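Flodidance Opens Enrolments for Community Dance Season

Program expands to 13 classes with new sessions for beginners and older adults

14th February

Flodidance has opened enrolments for its next season of community dance classes, to be held at the Statberg Centre. The program has grown to 13 weekly classes, up from nine last season, and includes new sessions for adult beginners, older residents and parents with children under five.

The season will run until the end of June and will close with a public performance in the main hall. Taking part in the performance is optional. Participants may enrol for the full season or for a single class in order to try the program before paying the season fee.

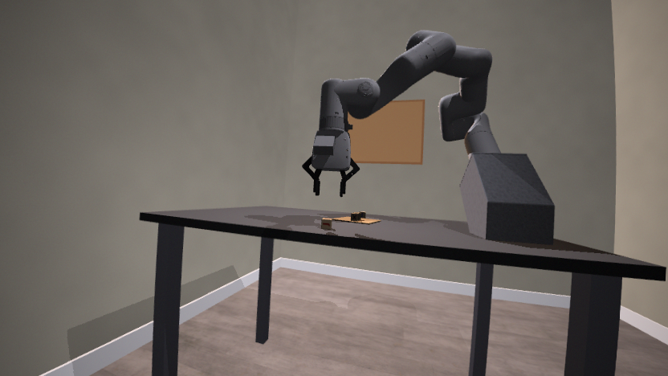
Floors were the first matter raised when Flodidance asked its members what they would like to see improved. Many older dancers reported sore knees and ankles after practising on concrete covered with thin vinyl, and several teachers had shortened their jumping exercises as a result. A brownish-grey floor with the look of wood, like the one under the large dark table, suits the plain style members said they preferred, but appearance was a minor part of the decision. The new surface at the Statberg Centre has been laid over a cushioned base by Thampi Flooring, and the centre will be responsible for its upkeep. Street shoes will not be permitted in either studio.

Classes for older adults will be held in the morning and will include a seated option throughout. The adult beginner stream will cover basic ballet, jazz and social dance, with no earlier training required. Evening places are limited to 24 people in each class so that teachers can give proper attention to every participant.

Flodidance will again offer reduced fees to students, pensioners and holders of a current concession card. Families enrolling more than one child will pay the full fee for the first child only. Instalment plans are available on request and should be arranged before the second week of classes.

"Our members asked for more morning classes, a better floor and a simpler way to pay," a Flodidance spokesperson said. "The new season responds to each of those requests, and we look forward to welcoming residents who have never danced before as well as those who have been with us for years."
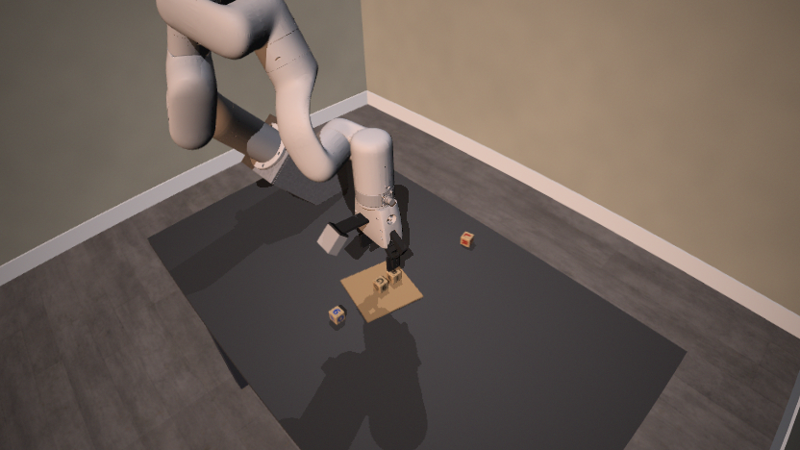 Do participants need to buy special shoes or clothing?

Comfortable clothing that allows free movement is suitable for all beginner classes, and participants may dance in socks with grips or in soft-soled shoes. Ballet and tap students at higher levels will receive a list of requirements from their teacher when their enrolment is confirmed.

Music for the closing performance will be provided by the Ondivach Ensemble, which will also attend two rehearsals so that dancers can become used to working with live players. Tickets will go on sale at the centre's front desk in the last weeks of the season.

Enrolment forms are available from the Statberg Centre during opening hours. Completed forms may be returned in person or by post. People with access needs are encouraged to contact the centre before their first class.

Media enquiries should be directed to the Flodidance office.

ENDS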